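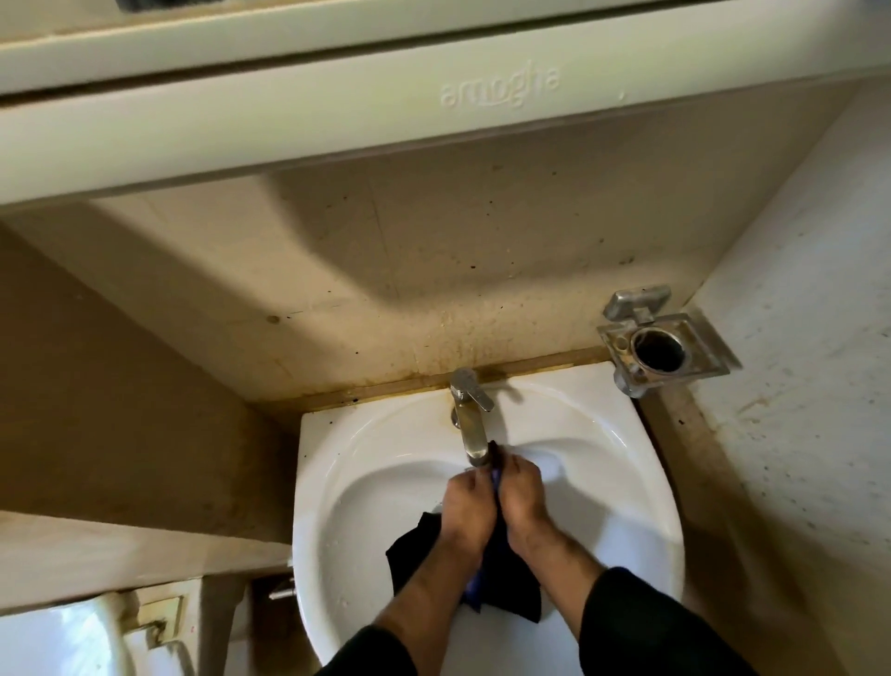

Wringing a cloth by hand over a washbasin, seen from head height.

Task demonstration (robotics)

Task demonstration, also teaching by showing or programming by demonstration, is a way of giving a robot a skill without writing out each movement as code. A person does the job, or steers the robot through it, and the record is used to train a controller. Three main forms: kinaesthetic teaching, teleoperation, and passive demonstration with bare hands. Terms overlap a good deal and authors don't agree on them.

Kinaesthetic teaching

The operator takes hold of the arm and pushes it through the task. Joint angles are logged as it goes. Cheap, quick to learn, no extra kit. Poor for two-armed work, as one person can hardly guide both arms at once, and poor for anything where the feel of the object matters, the operator's own force getting mixed up with the contact force. Still common for pick-and-place and for polishing.

Teleoperation

Robot driven from a distance with a joystick, hand controllers or a smaller copy of the arm (leader and follower). What is recorded is what the robot itself did, so nothing has to be translated afterwards. Slow though. Folding and wringing are awkward without force feedback, and tired operators make jerky recordings. The Hondby rig is a leader and follower pair with force feedback in the wrists only, none in the fingers.

Passive demonstration

No robot present. The person works with their own hands, filmed by a head-mounted camera, sometimes with gloves or wrist sensors as well. Fastest of the three, and can be done in ordinary homes. The difficulty is the step afterwards: a human hand has to be mapped on to a gripper with fewer joints, and forces cannot be read off video.
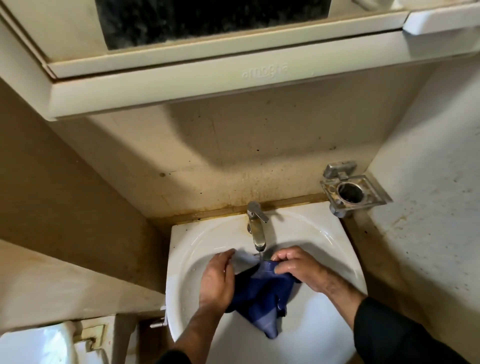

Hand laundry is a frequent test case. Cloth has no fixed shape, changes weight when it takes up water, and hides most of itself in its own folds. Fingers cover much of what is left. The Prakby set has 418 clips of rinsing and wringing, of which 105 were dropped at labelling becuase the hands could not be told apart from the fabric. Dark cloth and dark sleeves did worst.

Labelling

Clips are usually cut into short steps (grip, turn, squeeze, let go). Amaral, a labelling tool, marks the cuts by hand speed and leaves a person to correct them. Where a wring ends and a squeeze begins is a matter of taste, a point the manual admits.

Known problems

Drift: small errors add up and the robot ends in a state no demonstrator ever showed it. Usual remedy is to record recoveries on purpose. The Drivel trials in June used 40 recoveries on top of 881 plain runs, results mixed.

Style: two people rarely wring the same way. Averaging them can give a motion neither would of used.

See also: Imitation learning; Leader-follower control; Deformable object handling

Last edited 12th March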